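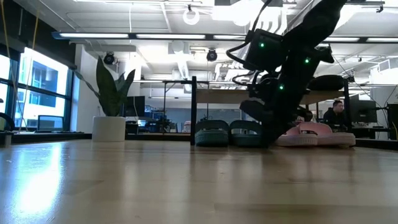

Moncrieff Lookout, worth the drive from Larport?

saltbush_kev
Thinking of taking the in-laws out to Moncrieff Lookout over the break and wondering if the upper track is open again. My mother-in-law has seen the brochure and now speaks of nothing else. I had the map spread out last night on a tabletop much like that one, pale wood with a good shine on it, and the glare wiped out most of the contour lines, so I may be underestimating the climb. The sign at the bottom says 310 metres. Is that the height of the thing or how far you walk? It reads like it was written by someone who'd already gone home.

Plandum_Pete
Height above sea level. You start at 84, so do the subtraction and pack water. Upper track reopened in October after they cleared the rockfall. The steps are new and each one is a different height, for variety.

tmoulin
I was up there last week. The view is sandstone, then more sandstone, then the Larport silos. I liked it very much. Take the eastern side in the morning, the western side is in full sun by ten and there is no shade except the toilet block.
Timothée Moulin

ridgeline_deb
Going to disagree with Pete. The track everyone calls "upper" is the middle one. The real upper track is still shut past the saddle and has been since the fire. If you got to a bench with a plaque on it you were on the middle one.

Plandum_Pete
I got to a bench with a plaque on it. It was the top.

ridgeline_deb
It was a bench, Pete.
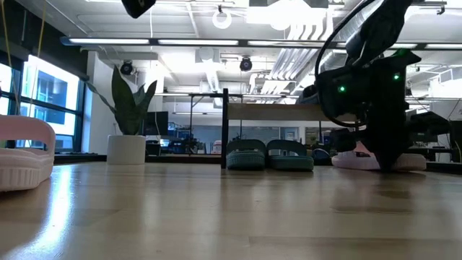 And before you post the brochure at me again, the brochure has the car park on the wrong side of the creek. The saddle is where the grey stone gives way to the orange stuff. Past that you want proper boots and a tolerance for loose gravel, and there's a chain across it anyway.

K. Lindsay
Deb's right about the saddle, wrong about the chain. It was down when I went through and the notice had today's date on it, 12/27/20, so somebody from Parks has been out. Surface is rubbish for the first bit, then quite decent. I met one family coming down in thongs, all very cheerful.
Kirstin Lindsay

saltbush_kev
So the upper track is open, shut, or a different track. Noted. What's the parking like?

tmoulin
The car park is small and the overflow is a paddock. I counted on being early and was not early enough. There was a bus.

gully_trap
Can I just say Hatier Gorge is better and you don't have to climb anything. More than 900 steps at Moncrieff if you do the full loop, and for what, silos. Hatier has a swimming hole.

ridgeline_deb
Hatier has a puddle with a ladder.

gully_trap
It was a dry spring. It'll come back.

Plandum_Pete
Kev, back on topic, it's 111 km from Larport and the last bit is corrugated. Let your tyres down a touch or your mother-in-law will be speaking of something else.

saltbush_kev
She's just asked if there's a café.

K. Lindsay
There's a tap.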